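Call for participants: working alongside automated handling at Ularmont

Reference 77/M. Issued 8/17/22

Malilus is seeking 18 people to take part in a paid workplace study at its Ularmont site. The study looks at what happens to the daily work of packing and sorting staff when part of the handling is passed to robots. It is carried out with Jullness, which represents the site's workforce in matters of training and job grading.

Participants will work at a handling table and will be asked to supervise the transfer of single items between trays and baskets, to step in when a transfer is stopped, and to record each stoppage on the form provided. No previous experience with robots is required.

Handling table, Ularmont
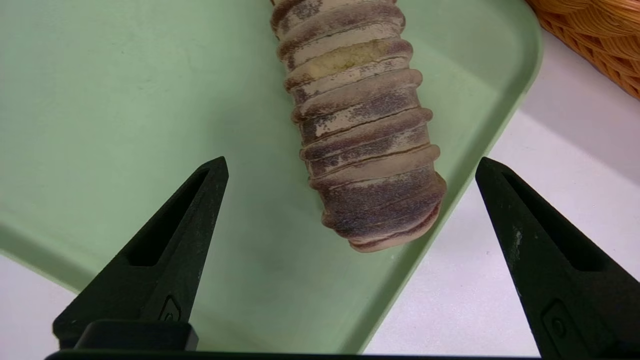
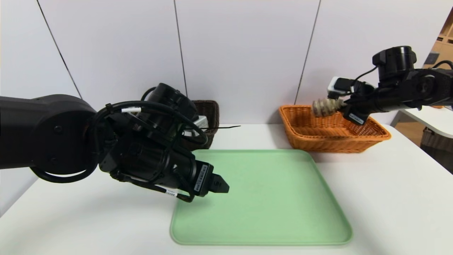
Each participant will attend nine sessions of 90 minutes. The first two are given over to training and safety instruction. In the remaining sessions participants will alternate between packing by hand and supervising, and will be interviewed by a member of the study team on pace, tiredness, responsibility and the skills they feel they are using or losing.

Applicants should:
be at least 18 years of age;
have worked for a year or more in packing, sorting, stores or a similar role;
be able to stand for the length of a session, or tell us what seating they need;
be available until the end of December.

Current employees of Malilus may apply and will be released from their normal duties without loss of pay. Taking part will have no bearing on grading, shift allocation or future employment. Line managers will not see individual interview records. Participants may withdraw at any time and will be paid for the sessions attended.

The findings will be used in the review of job descriptions in the Ackah building, where supervising duties are at present unpaid additions to the packing role.

Applications should be made in writing to Valeriano Prieto, Study Office, Malilus, Ularmont, quoting the reference. Questions about employee rights during the study may be put to Ekow Ofori at Jullness.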